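Saturday, March 1, 2025

Speech coding, state address batch. Continuing from where the notebook stopped last week.

Goal for today: finish the second pass on the governors' addresses and the opposition replies, then check how far the two coders agree on the "freedom words" category. The batch is 76 transcripts. Each reply is paired with its address, so a missing reply knocks out the pair for the comparison but not for the plain word counts.

Loaded everything into Planari from the shared folder. 11 transcripts came in with the applause notes still in the text ("(applause)", "(cheers)", one with "[standing ovation]" spelled three ways). Stripped those by hand. Filtidow is supposed to do it on import but it only catches round brackets. Wrote the pattern for square brackets into the import settings, please don't reset them.

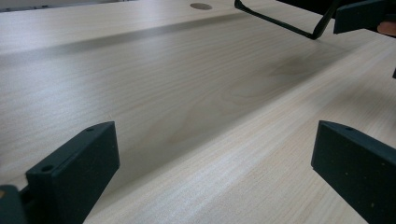
Also found that two of the replies were press releases about the reply and had none of the spoken text. Moved to the "not speech" folder. If a press release quotes the whole speech we can use the quote, but these only had a paragraph each. Will look for video captions on Monday.

**Coding rules, as used today**

- Unit is the sentence. Long sentences joined with semicolons stay as one unit.
- "Free" meaning no cost (free lunch, free tuition) does not go in the freedom category. Goes under budget.
- Place slogans ("the free state of...") get their own code, SLOGAN, and are counted once per use, even when the speaker repeats it straight away.
- Attack on a named opponent = ATTACK-P. Attack on a party = ATTACK-G. Both in one sentence, code both.
- Thanking the spouse, the legislature, the troops = CEREMONY. Don't try to find policy in it.

The one that keeps causing trouble is "liberty" in the closing lines, where it's half prayer and half policy. First coder puts it in CEREMONY, second coder puts it in freedom words. I went through the disagreements and I think the second coder is right if there is any verb of government nearby (protect, defend, pass, sign). Otherwise CEREMONY. Added to the rules sheet with a couple of samples.

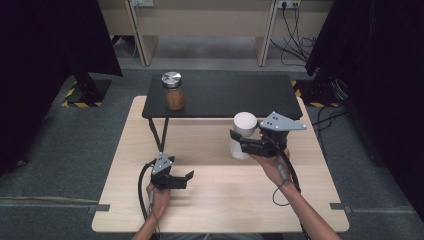 Agreement after the rule change is better on freedom words, and about the same on everything else. ATTACK-G is still poor. Part of that is the phrase "some in this building," which one coder reads as the other party and the other reads as nobody in particular. I left it uncoded for now and flagged each case in the margin column - search for FLAG-B.

Drew the random check sample: 300 sentences, stratified by address and reply. Seed is written at the top of the sheet. Did the first part of the sample blind, with the party column hidden. It is surprisingly hard to stay blind, the tax lines give it away by the second sentence. Might be worth swapping out state names before the next round. Place names too, since any county name does the same thing.

Side job: the comparison text from Udden. These are the opening statements from the regional council there, translated, and somebody saved them as page scans. The text layer is bad. "Council" comes through as "Counci1" with a numeral one, which breaks the speaker tags. Ran a find and replace and it fixed most of them. The Bragança set is cleaner but has no speaker tags at all, only paragraph breaks, so turn-taking will have to be done by reading. Not starting that until the state batch is closed.

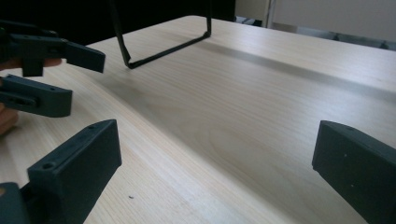

Things that went wrong:

Planari crashed once during export and wrote a half file. The half file looks fine when you open it, it just stops. Check the last row against the transcript list before using any export from before lunch. I renamed the bad one with BAD at the front and left it where it is.

The word list for economy terms still has "bill" in it. That picks up every bill before the legislature. Took it out and reran, which dropped the economy share in 8 of the addresses by enough to change their order in the table. The table in the draft from last week is wrong because of this and should not be sent to anyone.

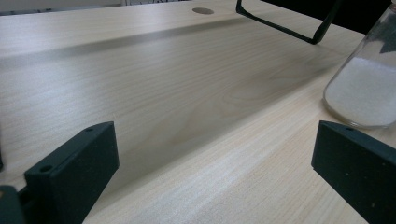 Paper coding for the July panel needs a decision on layout. The screen sheet is too wide to print and the margin flags get lost, so I want address and reply printed side by side, one pair per spread, with the codes in a strip down the outside edge. The pale wood table is long enough to lay out several pairs at once, and a laptop can run its charger down through the round grommet near the far side. Keep the pages off the shiny patch where the light hits the top, pencil marks are hard to read there. Pencil only on these copies, pen goes on the final ones.

To do next:

- finish the rest of the check sample, same seed
- rerun agreement for ATTACK-G with the flagged sentences left out, then with them in
- captions for the two missing replies
- ask whether reply speeches given by a cabinet officer count as opposition replies or as something else. Right now they are mixed in with the party leaders, and I don't think they should be
- redo the economy table

Backup of the coded files made at the end of the day, same drive as before.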